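## Serko two-arm bench demo – Bondthorpe showroom

See the Serko pair at work before you book a trial. Demonstrations run through April in groups of up to 20 and take 40 minutes, with time for questions at the bench.

The table task is a cup game: 3 metal cups, two arms, one of our staff across the table. Visitors are welcome to take a turn – please tie back loose sleeves.
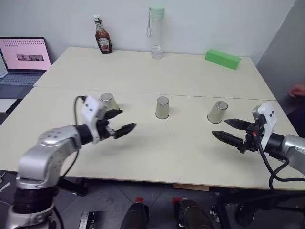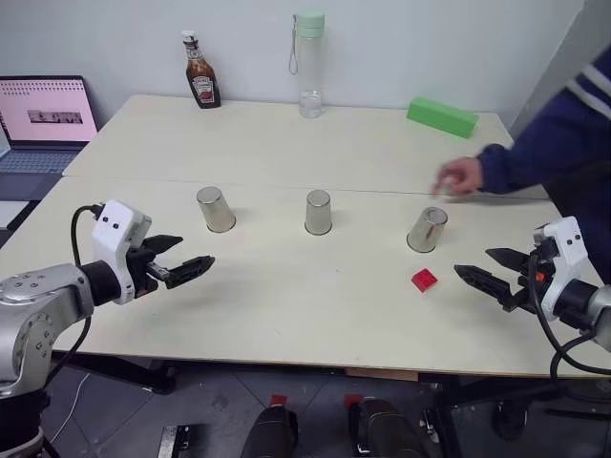

*Cup game on the demo bench, both grippers open.*

**On the day**

- Spare gripper fingers and brackets to handle
- Cable routing and mounting advice
- Quotes for the Jayasinghe bench frame, 800 mm high

Parking is off Busgate, behind the loading dock. School and TAFE groups should book through the enquiry form and tell us if anyone needs a seat or step-free entry.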